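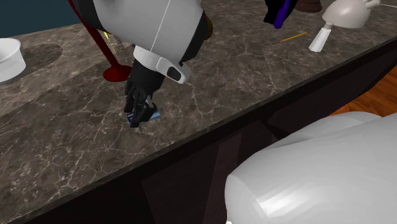 Our open afternoon at the Hudcombe lab is a relaxed sort of thing, and we'd love to have you, whether you've followed robotics for years or just wandered in with the kids. Much of what we demonstrate now starts out in simulation, on a big screen, before any real arm gets a go at it. You'll see a black hand with its fingers curled around something small and blue, over a marble kitchen counter with a pencil lying on it, all of it rendered by computer, and Ankit Awasthi will happily talk you through the grasp for as long as you'll let him (he's very fond of that pencil).

## How long does the demonstration run?

Each session is 30 minutes, with plenty of time afterwards for a natter and a cuppa.

## Do I need to book?

Yes please, as the room only holds 80. Put your name down at the front desk or ring us.

## Can children have a turn?

They certainly can! We set up 2 stations with simple controls, and the colour-coded buttons suit little hands nicely. Please keep an eye on the under-fives.

## Where do I park?

Behind the Mansilla building, off the laneway. If it's full, try the street near the oval.

## Will you run another one?

We're hoping for December, and we'll put the details up on this page.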